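Home › Research Notes › Household Studies › Work Surfaces and Small Items

Posted in July by the Hayes Household Studies group
14 shares | 2 comments

3.2 The table as a sorting surface

Most of the small-item sorting in our study took place on a plain table. Kitchen counters were also available, but they tended to fill up with things that had nothing to do with the task, and participants spent a good part of each session moving those out of the way. We therefore treat the table as the main work surface in this section and return to counters in Section 3.4.

The items came from two sets. The Cimora set holds soft goods and wrappers, and the Fosach set holds toiletries such as tubes, small bottles and jars. Together the sets supplied the items for 2,523 logged placements. A placement was counted when an item was set down and left alone for at least two seconds. Items picked up again before that were logged as adjustments and are not part of the total.

Figure 4 shows a beige tabletop made of two panels. The seam between them runs across the table and leaves a narrower section at the back and a larger one at the front. Fig. 4 also includes a bright orange item and a white squeeze tube.
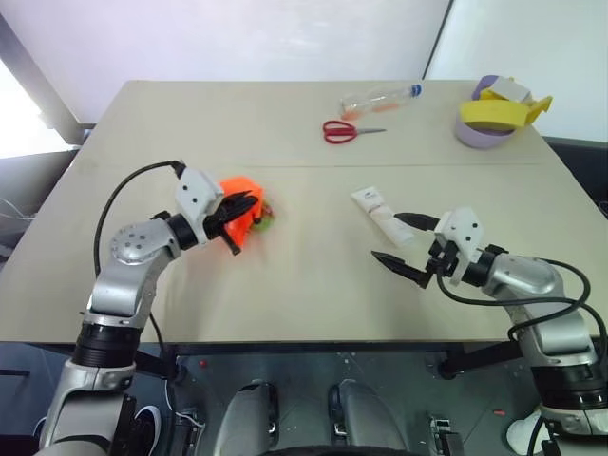
Figure 4. Two-panel tabletop with small items.

We had not planned to use the seam as a marker. It was adopted during the pilot, when written instructions such as "toward the back" were read in too many different ways. In the final instructions, "back" means past the seam and "front" means the near side of it. A small item resting on the seam was assigned to the side holding the larger part of it. Disputed cases were set aside and scored by a second coder.

Soft items were harder to score than rigid ones. A crumpled wrapper has no fixed outline, and its shape after being put down depends on how it was held. Tubes keep their shape better but can roll if the cap is round. For both types we recorded the resting position only, and we did not try to score which way the item faced.

Surface finish was a smaller concern. Glossy tops gave reflections that made clear packaging hard to find in the recordings, so we used matte tops for the main sessions — the glossy ones were kept for the comparison in Section 3.5. Light smudges were left alone between sessions. Spills were wiped up.

Of the logged placements, 400 were scored twice to check agreement between coders. Disagreements were mostly about soft items close to the seam. The scoring sheets were kept in Skelteck, with one sheet per session and one row per placement.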